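Home | Posts | Workshop notes | Archive | Contact

What the second hand will cost us

Posted 10/26/18 by the Brenilmont bench

The budget round for next year closes soon and I have been asked for one figure for "the hand". There isn't one figure. I am writing down how I got to the request, mainly so that I can find it again when the same question comes back in July.

We looked at two suppliers. Grimberg sells a three-finger hand complete with controller and a year of support. Konstantinidis sells the hand bare and expects you to sort out the rest. On the quotes the bare one is far cheaper. After adding a power supply, a mounting plate, a wrist cable and the hours to write and test the driver, the gap shrinks to less than I would trust my own estimate of hours to cover.

Lead time matters more to us than price. Grimberg quotes 12 weeks. Konstantinidis quotes 4, but the mounting plate has to be cut at Sketeditz, and their queue is longer than that for most of the year. If the order goes in after the new year, both arrive too late for the first block of sorting trials, and we pay for an arm that stands idle.

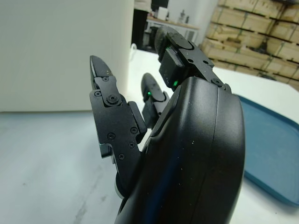
Spares are the line that gets cut first, and I have stopped letting it go. Fingertip pads are consumables. They should be budgeted like saw blades, with a fixed quantity per quarter, and kept out of the repair line. I have put in 15 for the year. The same goes for joint screws, which cost next to nothing by the bag and hold up a whole afternoon when one goes missing. A spare finger is a harder case. It is a large share of the price of the hand, and I have asked for one only.

Bench space costs nothing on paper, so it never appears in these requests. It should. Our building dates from 1990 and the sockets are where somebody wanted them then. A second station needs its own circuit and a proper emergency stop, and the electrician's quote is in the request as a separate item so that it can't be trimmed off the hardware.

Training I have left at zero. We can do it ourselves, provided the hours are booked to the project.

The request as sent is the Grimberg hand, pads, screws, one finger and the electrical work. The fallback is the Konstantinidis hand with the plate ordered from Sketeditz first, before anything else is signed. I still need the delivery terms from Grimberg in writing, and a decision on who pays the return carriage if a joint fails under warranty.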